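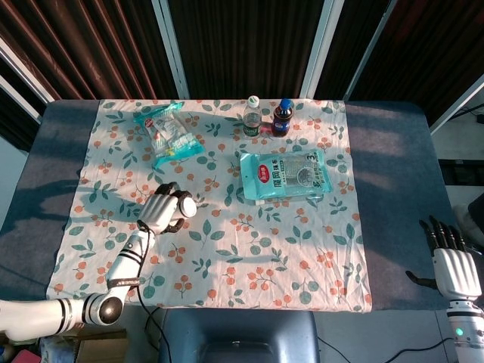 The tabletop setup with both arms and the printed cloth.

January 2021
Posted by Reshma Zwane

Our group has completed the first part of its study on grasping with a multi-fingered hand, and this post records the method and the principal result. A longer report is being prepared with Svenja Lenz and Tanko Jibrin. The notes given here are intended for colleagues who have asked how the Zisomlow procedure differs from the one we used under the Osagie project, and for students who may wish to repeat it.

The question under study is a narrow one. When a hand closes on a light, hollow object, the fingers arrive at slightly different moments. The first finger to touch pushes the object, and the remaining fingers then close on a place where the object no longer is. In our earlier work this was treated as an error of vision, and considerable effort went into better estimates of where the object was. Anitha Rai proposed in October that the estimate was already good enough, and that the order of finger contact deserved attention in its own right.

The Zisomlow procedure divides each grasp into 3 stages. In the first, the hand is brought near the table in a half-curled posture and held there. In the second, the fingers close slowly until a rise in motor current is reported on any one of them. In the third, the finger that has made contact is held in place while the others continue, and only when a second contact is reported on the opposing side does the hand tighten. The arm does not lift until this third stage is complete. No sensors were added to the fingertips. The method relies entirely on motor current and joint position, both of which the controller already records.

Operators guided the approach in all trials reported here. The closing of the hand was automatic. This distinction should be kept in mind when the result is compared with published work in which the full movement is autonomous, and I would ask readers not to quote our result without it.

The working surface was chosen with some care. A plain table cover makes it easy to separate an object from its background, and we had come to suspect that our earlier figures were flattered by it. A cotton cloth with a pattern of berries and leaves was therefore laid over the plain cover. Drinks bottles and snack bags were set out on it as well, so that the object to be grasped would share the table with other things. Direct sunlight was permitted. Uchenna Obi argued for blinds and was overruled, although his concern about hard shadows is a fair one and will be addressed in the report.

The object for the series discussed in this post was a white plastic cup, laid on its side. It is a demanding object for the purpose, being light, smooth and inclined to roll. A cup standing upright can be approached from several directions with much the same posture of the hand. A cup lying down must be enclosed across its body, and the timing of the fingers on either side matters a great deal more.
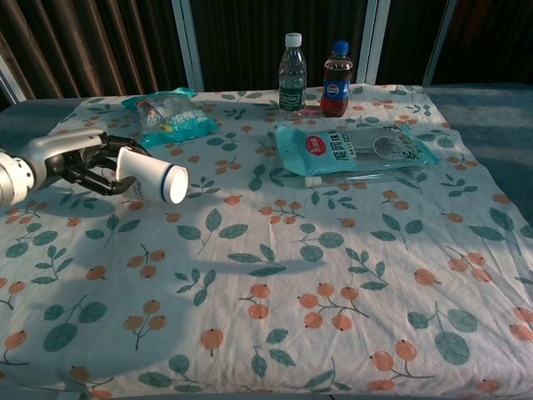
Result

Under the earlier procedure, the cup rolled out of the hand before closure in 7 trials of the comparison series. Under the Zisomlow procedure, with the same operators and the same starting positions, this occurred in 2. The two remaining failures were alike: the thumb met a fold in the cloth, the current rose, and the controller accepted the fold as a contact. A higher threshold for the thumb alone would probably remove this fault, but it may also delay the detection of a true contact on very light objects. We have not yet tested it.

The cost of the method is time. Each grasp is noticeably slower, and the operators remarked on it. Tanko considers the delay acceptable for household objects and unacceptable for sorting work, and I share his view for the present.

The snack bags have not been included as grasp objects. They deform under very small forces, and the rise in motor current on which the method depends may come too late to be of use. Svenja will examine this question separately.

Colleagues who wish to have the controller settings may write to me. Please state which hand you are using, as the thresholds do not transfer from one model to another.

Recent posts
Contact order and the opposing thumb
Closing notes on the Osagie project
Zalus: a simple format for grasp records
Reading list on motor current sensing
Visit to the Trademar workshop

Contact | Copyright Reshma Zwane. All rights reserved. | Back to top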